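## 4. Setting up and maintaining a small-parts bin

This section applies to the open rectangular storage bins supplied with the Duvier bench set. Lidded bins are covered in section 6. Read 4.1 before loading a new bin or returning a bin to use after cleaning.

### 4.1 Placement

1. Clear the support surface and wipe it with a dry cloth. Remove grit, which will mark both the surface and the underside of the bin.
2. Set the bin down with the long side facing the user.
3. Check that the full base is supported. No corner may overhang.
4. Press down on each corner in turn. If the bin rocks, shim the support surface. Do not shim the bin.
5. Leave a gap of 70 mm between the bin and any wall or neighboring bin so that the rim can be gripped from both sides.

**Note:** Wood supports are acceptable if they are flat and sealed. Carpeted floors are acceptable below the support but not directly below the bin. Small items that fall onto dark carpet are difficult to find; keep a light-colored drop cloth at the station.

### 4.2 Loading

1. Empty the bin completely. Do not add new items on top of old ones.
2. Sort out anything with a sharp edge, a liquid content, or an exposed battery. These items go in a Pavgate tray.
3. Place the heaviest items first, flat on the floor of the bin.
4. Add the remaining items in a single layer.
5. Stand tall or narrow items only if they stay upright without leaning. Otherwise lay them down.
6. Confirm that no item projects above the rim.

The maximum load is 22 kg, evenly spread. Do not use the rim as a shelf.

**CAUTION:** Do not drop items into the bin from above the rim. Repeated impact roughens the floor and makes it harder to clean.

### 4.3 Distribution of items

Items migrate during normal use. Each time something is taken out, the items beside it are pushed toward the nearest wall, and after a few days most of the contents can end up on one side. The bin remains usable in this state, but the items at the bottom of the cluster are slow to reach and the load on the support is uneven.
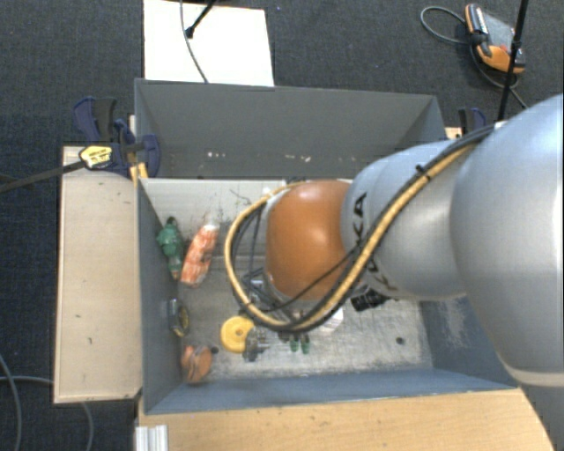

Redistribution is done by hand and does not require the bin to be emptied. Start with the crowded side and work toward the open floor. With the contents gathered along the left, as they are here, move the loose items nearest the middle first, then those next to the wall. An item leaning by the wall, such as the green one near the upper left, should be lifted out and laid flat in the cleared area. Do not drag items across the floor of the bin.

1. Move items one at a time.
2. Leave a finger-width gap between each item and the next.
3. Leave a finger-width gap along all four walls.
4. Look for small debris in the areas just cleared and remove it.

**Note:** If the contents shift to the same side again by the next inspection, check the bin for level as described in 4.1, step 4. A bin that is level and still collects on one side is usually being loaded from one side only.

### 4.4 Surface wear

Inspect the floor and walls every Wednesday, or after 3,000 picks, whichever comes first. The pick count is entered on the Jokport card.

| Condition | Action |
|---|---|
| Light scratches on floor | None |
| Pale scuffs on wall | None |
| Scraped patch, smooth to the touch | Record on card |
| Scraped patch, rough to the touch | Sand lightly, wipe, record on card |
| Dark residue on floor | Clean as described in 4.5 |
| Crack of any length | Withdraw bin from use |

Scratches are easiest to see on the paler parts of the floor. In dirty areas, clean first and inspect afterward. Do not paint over wear marks, as paint flakes will transfer to the contents.

### 4.5 Cleaning

1. Empty the bin onto a drop cloth.
2. Tip out loose dirt over a waste container.
3. Wash the floor and walls with warm water and mild dish soap. Use a soft brush in the corners.
4. Rinse twice.
5. Dry with a cloth, then leave the bin tilted against a wall for one hour.
6. Wipe each item before putting it back.

**CAUTION:** Do not use scouring powder or solvent. Both remove the surface finish.

Spots that remain after washing may be stains or pits. Run a fingernail across the spot. If the nail catches, treat it as a pit and record its position on the card. Stains need no further action.

### 4.6 Records

Keep one card per bin. Enter the bin label, pick count, condition, and initials. Full cards go to Marilou Castillo. Requests for replacement bins go to Selvaraj Khondokar with the card attached; requests received in June are filled after the annual count.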